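26 May 2020

Fingerprints on seized packaging, continued

Brahim asked me to repeat the powder test, as the court wants to know how long prints stay usable on small plastic bags. I prepared 36 bags with the Dalik powder and kept two untreated for control. Sem made the touches, same thumb each time. The Makris powder did not arrive yet – Godelieve will call them.
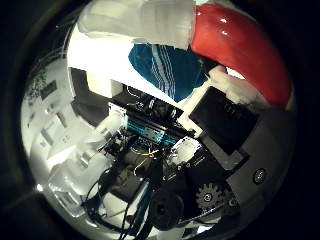

Results so far

Ridge detail is good on the flat bags and weak where the plastic was folded. Bag 61 from the old series was opened by mistake, so I take it out of the table. Bram signed the custody sheet for it. 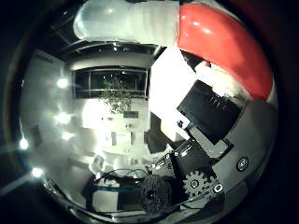 Photographing the lifted prints goes well, but prints directly on a curved object stay difficult. Toon wants to use direct light for everything. I am not convinced. On the glossy red-orange piece there are two white reflections, the longer one slanting, and ridges under spots like these would be lost. I prefer side light with a diffuser.

To do

Repeat the folded bags in June. Ask Toon for the second lamp. Correct the lot number on the control sheet.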